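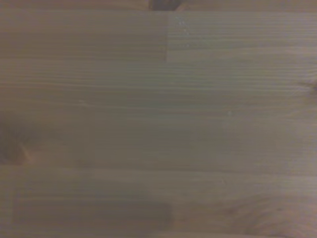 The wood from the wrist camera, pale boards and a knot on the left.

30 April 2022

Long day on the remote arm. I started late as the key to the Distetti room had gone back to the front office, so it was gone ten before I had the controls on. The task is still the wiping one. You hold the handset, bring the arm down over the wood, make a pass along the grain, lift, and go back to the start. Then the same again with a slightly different starting point.

The tally at lunch was 985 good runs for the task. Ridholm want 2,695 by the end of November and I can't see it with one set of hands, but I have stopped saying so in the meetings.

My trouble is still height. On the wrist view the wood fills everything and there is little to judge distance by. I have been using the joint between two of the boards as a marker - get it near the middle, then come down slowly. It helps with left and right. It does nothing for up and down, and I pressed too hard on four runs and had to throw them out.

In the afternoon I tried guiding the arm by hand instead. Much easier to feel when it touches, but my shoulder was sore after 12 passes and the elbow joint is stiff when you pull it towards you. I wrote that up for Dredari, who will say it is within limits.

Did another hour on the handset after tea. Slower, fewer thrown out. I think I will ask for the chair to be raised, as I am looking up at the screen and my neck aches.

Bus home was late. Soup and toast. Must remember to take the spare gloves in and to send Chege the hours sheet, which I also forgot last month.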